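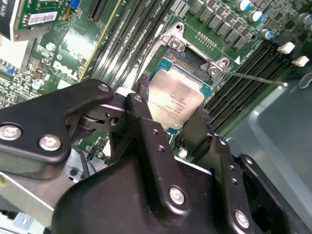

Visit report: Bana cell demonstration, Gallport

Print this page | E-mail this page

Purpose: collect inputs for the July equipment request. The Curncombe line refurbishes desktop towers by hand. Bana proposes one cell for processor removal and refit, with the open Dell tower lying on its side on a slotted aluminum table.

Custódio Cardoso ran the visit for Bana. His base price covers the arms, grippers, table and controller. Fixtures are quoted separately, by case model. We should treat them as a recurring cost, as Curncombe takes in mixed lots.

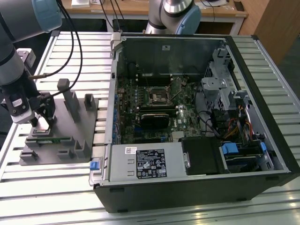
Does the base price include integration?
Integration is a separate line, billed by the day, and covers wiring, safety review and the first part program.

Fixture plates are 3D printed. Brandão, our current jig supplier, could print replacements if Bana releases the files. Cardoso agreed to this in principle; it needs to be in the contract. Lead time for a new plate from Bana is 5 weeks, too long for a changed case model.

Floor space was discussed next. The Curncombe bay can take the table but leaves little access behind it. A layout drawing was requested.

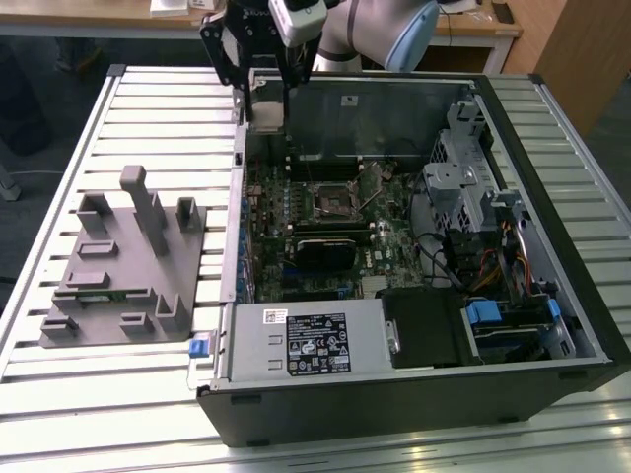
What should be budgeted for spare gripper fingers?
Plan on two sets per arm for the first year, then adjust from the wear log.

Volume is the weak point in the case. Curncombe processed 1472 towers last year, of which 447 needed a processor swap. At that rate the cell stands idle most of the week unless memory and drive work are added. Bana has not priced either task.
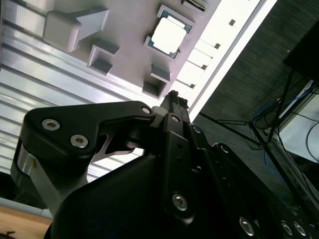
Page last changed: 30 April 2026

Pocket size matters for the plate order. Each processor package needs its own square pocket, so the list of packages must be fixed before printing. Cardoso wants that list with the purchase order.

Open items:
- Written price for memory and drive tasks
- Release of fixture files to Brandão
- Layout drawing for the Curncombe bay
- Service rate after warranty, parts and travel shown separately

Recommendation: hold the request at one cell, with fixtures as a separate budget line.

Print this page | E-mail this page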